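Drikstead: Original Soundtrack
Composed and arranged by Guoqing Xie
Label: Tilla
Format: Double LP or digital download

The full score to the city-driving game Drikstead, on vinyl for the first time. Guoqing Xie wrote the music over two years and played most of the keyboard parts himself. The strings were added later and replace the sampled versions heard in the game.

Sides A and B hold the daytime themes in the order they unlock. Side C has the garage and menu music. Side D is given over to Eleck, the long night piece that plays under the final chapter – it runs without the fade used in the game. 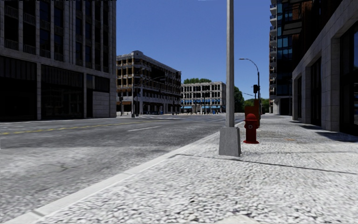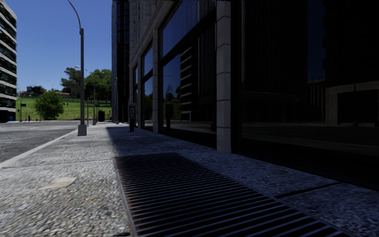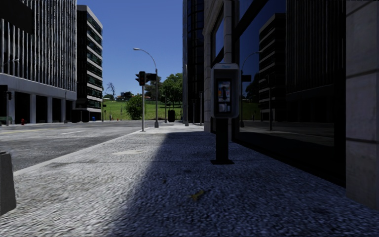
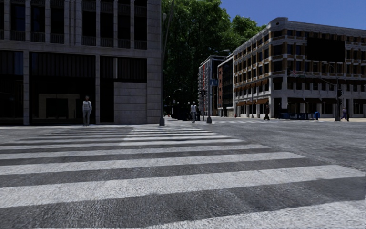 The audio was remastered for vinyl from the original session files. Three cues were left off for space and come with the download only, including both versions of Wei's theme. The battle jingle and the short victory stings are not included in either format.

Pressing details
First pressing: 1,000 copies, hand-numbered
Vinyl: 2 x 140 g, black
Sleeve: gatefold with printed inner sleeves
Download code: included, MP3 or FLAC

Shipping
Records ship in May. Orders that include other items are held until everything is in stock, so order separately if you want those sooner. Limit of 5 copies per customer. Damaged sleeves can be exchanged while supplies last – please keep the mailer and send us your order number.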